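My project was on how long people in Bavbridge wait before washing their kitchen towels. I picked it mostly because my roommate and I argue about this constantly! I put a survey up at the laundromat on Oltona Street and got almost 400 answers in 10 days (way more than I'd planned to type up).

Most people said they swap towels weekly, or "when it smells," and I had to make that its own category.
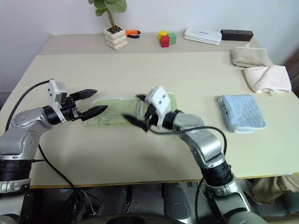 Marwa Badawi wrote back on my draft that smell is a terrible measure, and that I should have asked how many people share each towel. Fair point. I added that question in April, but only got 2 replies.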